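Lallano Visitor Spending Tables – README

Maintainer: Kwok-wai Hsueh
Last revised: November

Contents

The tables estimate the net effect of overnight visitors on town revenue in Lallano. Net revenue is lodging tax plus the local share of sales tax, minus added demand on water, trash pickup and road upkeep. Spending figures come from a mail survey of 1,000 households and guests, of which 247 forms were usable. Lodging operators supplied room counts for 137 properties.

Personal care goods bought in town are coded as retail – items packed from home are left out.

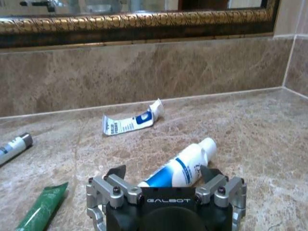
Toothpaste and other personal care items on a marble countertop.

Files

spending.csv: one row per returned form, amounts in whole dollars
lodging.csv: one row per property, with tax paid by quarter
costs.csv: service costs by department, taken from the Musotby model

Known limits

Day visitors are not covered. Cells with fewer than 5 forms are blank. Road costs are split by vehicle count, and the Yang district uses the prior year's count. The multiplier for restaurant wages was set by hand and should be checked before reuse.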